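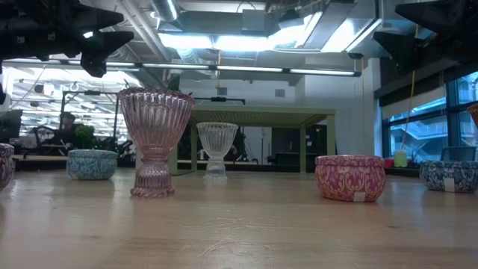

Bakari Rweyemamu, data collection lead, Valtbridge

3. Recording examples for the cup and rack task

Read section 2 before you begin. Both arms must be at home position and the work area must be free of hands.

1. Place the pale green rack near the far rail, between the two arms.
2. Put the cups on the bare wood in front of it. Mix clear and patterned ones. Leave enough space that a gripper can open fully next to each cup.
3. In Kimaro, open the task and enter your operator number.
4. Press Record and wait for the tone. Movements made before the tone are not saved.

CAUTION: Do not reach over the rails while an arm has power. Press Hold first.

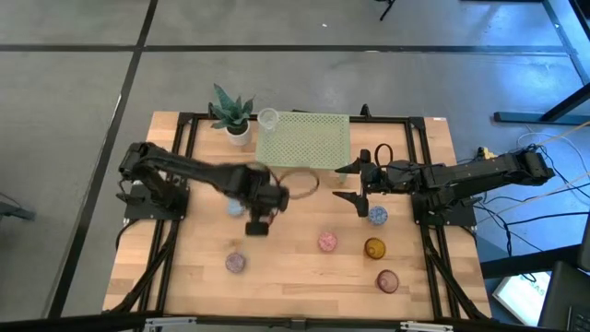
Bakari Rweyemamu, data collection lead, Valtbridge

5. Move one cup in each example. Go at a steady speed - if you hesitate for a long time, the model learns the hesitation also.
6. When both grippers are open and away from the cup, press Stop.
7. Mark the example as Good, Retry or Bad. A dropped cup is Bad, but please keep the file.
8. Change the positions of the cups after every 3 examples.

Note: One full set is 219 examples. You can divide it between several operators.

Note: Plants and other objects near the rail may stay. Do not move them in the middle of a set.

If Kimaro shows error 502, the connection to the storage server is lost. Stop recording, restart the upload service and repeat the last example.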